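Tether rules for legged robots in a shared room – what do you follow?

Forum: Shop Practice > Safety and Housekeeping
14 replies, 1,314 views

rerside_bench
Original post

We're writing house rules for the room where the humanoid does its tabletop work. Management sent over a draft from Giltex, the consultants. It runs 20 pages and most of it looks lifted from rules for bolted-down arms in cages. It wants a painted line on the floor, a light tower and a sign-off sheet for every session. There is one sentence on the tether. One!

I don't believe a painted line does anything for a machine that can fall past it. Before I say so in a meeting, what do other people have in writing? Mostly interested in cables, floor clutter and who is allowed to walk up to the thing.

----

parquet_pete

The painted line is for people, so they know where to stop. You can hate the draft and still keep the line.

----

rerside_bench

Fine, but where do you paint it? Arm's reach plus what? The draft says "a suitable distance." That's a rule you can't break and can't follow.

----

lowtorque

Standing height plus full arm reach, measured from wherever the feet are allowed to go. If the feet can go anywhere, the whole room is the zone and you put the line at the door. We did that and the complaints lasted until July.

----

mostly_firmware

I'll be the unpopular one. Most of these documents exist so somebody can wave them after an accident. Our site had a binder with 691 numbered items in it. I asked four people what item one was and got four shrugs. Give me a card taped at the desk with six lines on it and I'll follow every one.

----

gantry_gwen

A short card is good. A short card with nothing behind it is how you end up arguing over what "clear the floor" means. Does a cardboard box against the wall count? Does the tether itself count? You need the long version somewhere, even if it lives in a drawer.

----

mostly_firmware

Then the long version should answer those questions. The one I had didn't. It told me to wear closed-toe shoes in three different places.

----

berisha_line2

We run the Berisha rules, which were written by the people who use the room. Pasting the part on setup. Take it or leave it.

1. One person holds the stop and does nothing else. No laptop, no phone, no passing tape to someone.

2. Everyone else stays behind the line while the motors are live. To move something on the desk, you call it, wait for the stop, then go.

3. Walk the cable before power-up. Follow it from the body down to the floor and out to where it leaves the work area. Slack on the floor stays away from the feet and out of the path people use. Ours at the white desk, with the orange baskets out:

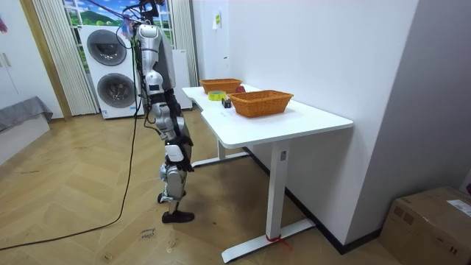 4. Check the desk. Only what the task calls for stays on top. Log anything else before the run or take it away.

5. Nothing new enters the room during a run. Deliveries wait outside.

6. After any stumble, stop and walk the cable again from the top, even if the robot caught itself.

----

gantry_gwen

Number 3 is where I'd push back. You've got a loop of cable lying on the parquet on the robot's own side, and your rule says "away from the feet" without a distance. That's the same fuzzy wording rerside_bench was complaining about in the Giltex draft.

----

berisha_line2

Fair. We argued over it. Too little slack and it pulls on the robot when it steps, too much and there's a loop to catch a foot. We never agreed on a number so we left it to whoever walks the cable. I'd take a better wording if you have one.

----

lowtorque

400 mm from either foot at the start position, and re-check every time the start position moves. It's arbitrary, but two people with a tape measure will get the same answer.

----

parquet_pete

And when it takes a step, your 400 is gone. I'd want the cable run overhead the whole way so there's no floor slack to measure.

----

lowtorque

Overhead the whole way needs a track or a boom that follows it. Lamon quoted us for one and we laughed – then we went back to the tape measure.

----

rerside_bench

Useful, thanks. I'm taking the Berisha list in with lowtorque's distance written into number 3, and asking Giltex to show me where their draft covers a robot that steps on its own cable. I expect "a suitable distance" again. Still not sold on the light tower.

----

mostly_firmware

Skip the light tower. Keep the person holding the stop.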